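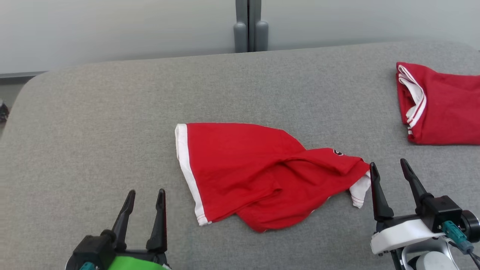

Two-arm folding cell: left fingertips missing the fabric after I swapped them

Posted by Danica Matić in Robot Cells and Fixtures

Hi all, hoping someone has been through this. I look after a small T-shirt folding cell at Wamatholm - two arms, one two-finger gripper each, black pointed fingers, working on a padded gray table. It ran pretty happily until 2707 cycles on the counter, when I replaced the fingertips on the left gripper. The old ones had gone blunt and were dragging the cloth instead of pinching it. I used a Kurach tip set, same part number as before.

Since then the left side keeps closing on air. The right side, which I didn't touch, picks up hems all day long. If I drop the left pick height by 3 mm it grabs the shirt fine, but then it also pinches the table cover about one time in every batch, and I really don't want a hole in that. 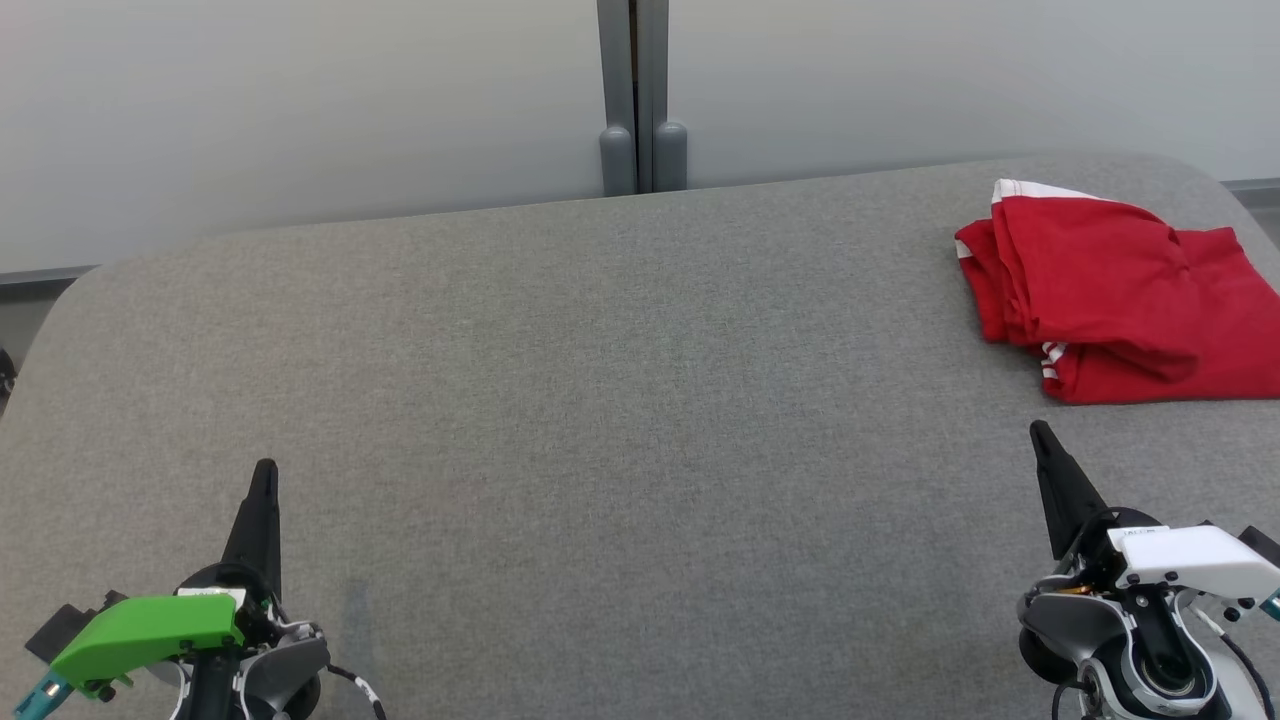
Pick height is taught off the table surface, and I've only ever taught it in one spot, on the left half of the table because that's the side the left arm reaches first. I'm starting to wonder if that was dumb. The cover is padded, so it gives when a tip presses on it, and it has had a lot of fingertips poked into it by now. There's a faint dark mark on the fabric just to the right of the left gripper (that's the one with the green housing) and I can't decide if it's a shadow or the cover wearing. The teaching spot is awfully close to there. Could a worn bit of padding throw the height off that much? Or should I be looking at the tips? I'd like to fix the actual cause before I go re-teaching everything.

wrenchbird

I'd do the tips first. When I change mine I always find one screw that felt tight and wasn't. Take both left tips off, wipe the seats where they mount (lint gets packed in there, and with T-shirts you'll have plenty), put them back, and then close the gripper slowly with nothing in it. The two points should meet at the same height. If one sits higher than the other you'll get exactly what you're describing, because only one of them gets under the fold.

Then jog the arm a bit and watch the cable. I've had one that was snug after a tip change and it tugged the gripper over at the end of the reach. Drove me nuts for a whole March.

clunden_mike

just lower it 3 mm and slow down the approach, its fabric not glass

Old Karamanlidis

Please don't just lower it! You'll be buying a new cover by summer.

Go with wrenchbird's check, and after that deal with the padding. Teaching off one soft spot is asking for trouble. What I do is lay a flat steel plate on the table, teach the height off the plate at both ends and in the middle, and subtract the plate thickness. Mine is a scrap piece, weighs 425 grams, and it doesn't sink in enough to matter. Write down the three heights. If your left one comes out lower than the others, the padding has packed down, and you can turn the cover end for end if it's made that way (ours is) or put a fresh layer under it.

Also run your finger over that dark mark with the arms powered off. If it feels thinner or fuzzy, it's wear. If you feel nothing, move a lamp and see if it goes away.

I repeat the plate check every 400 cycles. Takes me less time than a coffee.

Danica Matić

Thanks, both of you. Pulled the left tips just now and yep, there was red lint packed behind one of them, a proper little felt pad of it. They meet evenly now. I haven't run shirts yet. Going to find a plate and do the three heights first, then I'll come back with the numbers.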